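Purnonstead Shop Local Month Returns in April with 19 Stores Taking Part

PURNONSTEAD - The Purnonstead Merchants Association is delighted to announce that Shop Local Month is coming back this April, and we could not be happier with the response from our store owners, old friends and newcomers alike. This year 19 independent stores along Wosel Street and Clillell Avenue have signed up, among them hardware shops, two bakeries, a yarn store and the much-loved Ocampo corner grocery.

Shoppers can pick up a free stamp card at any store taking part. Six stamps - one for each visit, with no minimum purchase - earn a place in the closing drawing for gift baskets put together by the merchants themselves. Last year 323 filled cards came back to us, and we have printed 1000 this time in the cheerful hope of running out.

Many of the stores will stay open until 8 p.m. during the month, so folks who work late can join in too. 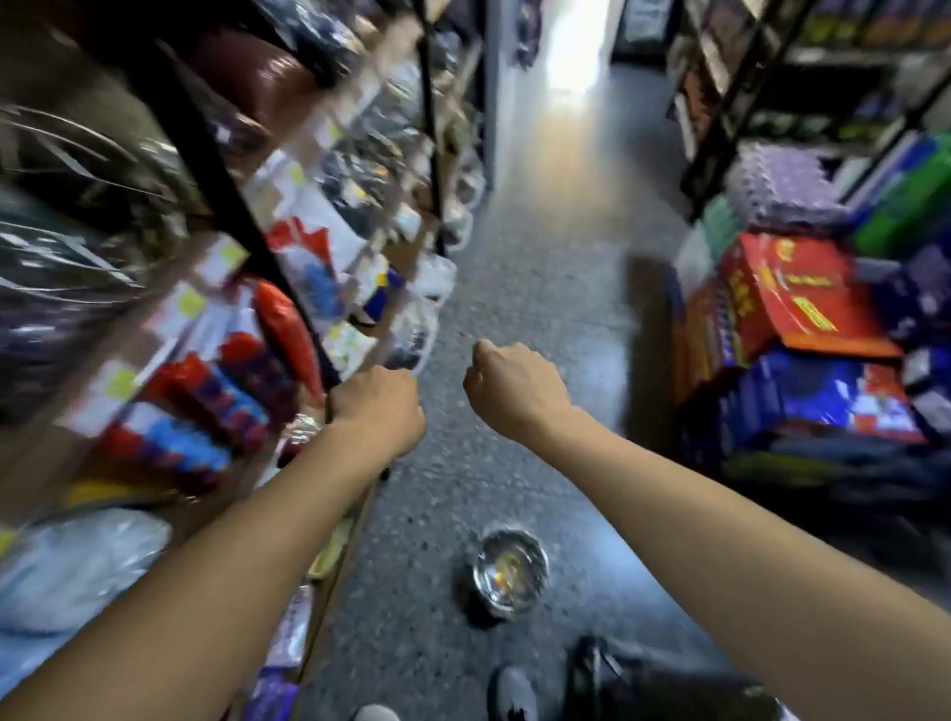
Between the shelves at a neighborhood store.

Stamp cards can be dropped off at the association office, 314 Wosel Street, through the end of April. Store owners who would still like to join are warmly invited to stop by the office any morning before 11 a.m.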